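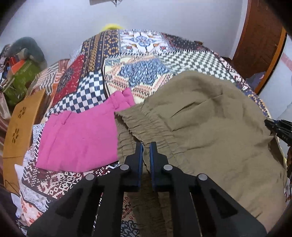
# Planning and Buying Hand-Held Grippers for a Home Laundry Project

We wrote this page for teams at Ondport who are putting together their first equipment request. It covers the hand-held side only. If your project also needs a robot arm for playback, that goes on a separate request with its own approval, and you should get the hand-held kit approved and working first.

The example used throughout is clothing handled on a bed in an ordinary home. Table-top kitchen work has a different parts list (more pads, more cleaning supplies, a different case), but the order of the steps is the same.

## Before you start

Have these ready:

- A one-paragraph task description
- The number of usable episodes you need
- A list of the homes you expect to work in, even if it isn't final
- The name of the budget line you are charging
- The return address for repairs

If you can't fill in the episode count yet, stop and settle it with whoever is training the model. Almost every other number on the request comes from it.

## Step 1: Write the task down in plain words

"Laundry" is too broad to buy for. Write what the operator does with their hands. For our project it reads:

> Operator works with one gripper in each hand. Garments start in a loose pile or lying on a bed. Operator picks up each garment by an edge or waistband, spreads it, folds it, and sets it aside.

That short text already answers several purchasing questions. The jaws have to hold a thick gathered waistband like the one on the brown garment in the photo, and they also have to pick up a single layer of thin cotton. Both hands are busy, so start and stop can't depend on a button the operator has to reach for. The surface is a mattress, so the operator will be pushing down into something soft.

List the garment types too. Elastic waists, belt loops, zippers and hoods all behave differently in the jaws. If half your list is heavy denim, say so on the request, and ask the supplier what the jaws are rated to hold.

## Step 2: Work out how many kits you need

A kit means 2 grippers, left and right, with everything needed to run them for one operator. Never order singles for bed work. One gripper can drag a garment but it can't hold a waistband while the far side gets pulled straight.

Our target was 3,000 usable episodes. We planned on 200 usable episodes per home, which gave us fifteen homes. Then we looked at how many homes we could visit in a month and how many months we had. That told us how many operators had to be out at the same time, and one kit per operator was the answer.

A few notes on doing this sum:

- Use usable episodes, after review. Recorded episodes will be higher.
- Count a home visit as a full day, even if the recording part is short. Travel, setup and talking to the household take up the rest.
- Leave the first week out of the count completely. Operators need it to get used to the grips.
- If the result falls between two kit counts, take the higher one. The extra kit becomes your loaner when something goes in for repair.

## Step 3: Get quotes

We buy from Cillow and had a second quote from a general lab supplier. Ask every supplier for the same things so the quotes can be compared line by line:

1. Price of a matched pair
2. Mounts and cables, itemized
3. Replacement pads, price per set
4. Replacement pivot pins and linkage arms
5. Lead time for the pair, and separately for the spares
6. Who pays shipping on a warranty return
7. Whether calibration is done before shipping

Item 5 matters more than it looks. Our first quote had the grippers in stock and the linkage arms on a long back order, which would have left us with no way to repair a bent arm for most of the project.

Ask for the jaw opening in writing. Product pages sometimes list the widest opening between the outside edges. You want the distance between the pad faces with the jaws fully open, and you want to know how closely they meet when shut. If they don't meet cleanly, thin fabric slips out.

Ask about pad color as well. The pads on the gripper in the photo are blue and the body is black. Light pads are easier for a reviewer to pick out against dark clothing, and the reverse applies for white towels. If the supplier offers a choice, pick one and order all your spares in it. Mixed pad colors across kits make the reviewers' work slower.

## Step 4: Budget the spares

New teams leave this line out and then come back for it. Put it in the first request.

We set aside $458 per kit for spares and consumables. It covered the following:

- Pad sets. We get these from Bilyk, who cut them to our jaw size. Lint builds up on pads quickly with laundry work, and once the surface glazes over the grip drops off.
- Pivot pins and retaining clips. They are small and they go missing in bedding. Buy a full extra set.
- One spare linkage arm per side.
- Memory cards, enough that no card has to be wiped in the field.
- Cables, including at least one long one.
- Lint rollers, cloths and a soft brush.

Don't put batteries on this line. They count as powered equipment here and need to be on the main order.

## Step 5: Budget for storage and transfer

The grippers are a one-time cost. Storage keeps going after the last home visit.

We use Fivby for upload and holding. Their plan is billed by what you hold, so the cost rises through the project and peaks at the end, before review is complete. To estimate it:

1. Record a short test batch at your real settings.
2. Note the size of a typical episode.
3. Multiply by recorded episodes, including the ones you expect to throw out.
4. Add the months you plan to keep raw files after review.

Busy rooms produce larger files than blank walls at the same settings. A patchwork bedspread with a different print in every panel won't compress the way a plain sheet does. Run the test batch in a real bedroom.

If a household has slow internet, plan on carrying the cards back to the office for upload. Add a card case with labeled slots to the order.

## Step 6: Plan for the room

You are buying for rooms you haven't seen. Beds may be against a wall on one or more sides, with belongings piled near them and doors that open toward the operator. Nothing on the kit should need floor space next to the bed.

Things we changed on our request after the first few visits:

- Floor stand removed. There was nowhere to put it.
- Hard case swapped for a soft shoulder bag that can hang on a door handle.
- Cable clips added, to keep the cable up on the forearm and off the bedding.
- Non-slip kneeling pad added. Low beds are hard on the back without one.

We leave the household's own bedding in place and don't bring a cover sheet. If your model team wants a plain background, find out before you buy, as sheets in several mattress sizes are a real cost and so is washing them.

Also ask the household what may be moved. Write the answer on the visit form.

## Step 7: Place the order in two parts

Order one kit with its spares first. Take it to one home, do a normal day, and send the episodes through review. Then place the rest of the order.

On the trial day, check these:

- Can the operator close the jaws on a gathered waistband and lift without the fabric creeping out?
- Do the linkage arms catch loose cloth when the hands come close together?
- Can the operator work for the whole session, with breaks, without sore hands?
- Is the point of contact between the jaws visible in the recordings?
- Did anything come loose?

The second question is easy to skip. When both grippers are on the same garment, fabric hangs down near the moving parts, and a hem can end up in the linkage. If it happens often in your trial, ask the supplier for side covers before you order the remaining kits. Cillow charged us less for covers fitted at build than for covers sent later.

If the trial goes badly, you still have a working kit to return or sell on, and the budget line is mostly untouched.

## Step 8: Receive and log

When the kits arrive:

1. Open and close each gripper by hand through its full range. It should move evenly on both sides.
2. Check that the pads are straight and fully stuck down.
3. Label left and right, with the kit number on both.
4. Photograph the contents of each bag laid out, and keep the photo in the bag's folder.
5. Enter the serial numbers in the equipment sheet before anything goes out.

Keep matched pairs together. If a left gripper goes in for repair, its right goes on the shelf and the operator takes the loaner kit. Swapping halves between kits means calibrating again, and that takes longer than the swap saves.

## Request template

Copy this into the form and fill in your own amounts.

| Line | Quantity basis | Notes |
|---|---|---|
| Gripper pairs | One per operator, plus rounding up | Matched left and right |
| Mounts and cables | One set per pair | Itemized on quote |
| Batteries and chargers | Per supplier advice | Main order, not spares |
| Spares and consumables | $458 per kit | Pads, pins, arms, cards |
| Storage | From test batch | Include months after review |
| Bags and kneeling pads | One per operator | |
| Travel | One day per home | Separate budget code |

Requests sent in by the end of January are normally approved for spring visits. Attach the supplier quotes as PDFs and put the episode target in the title of the request.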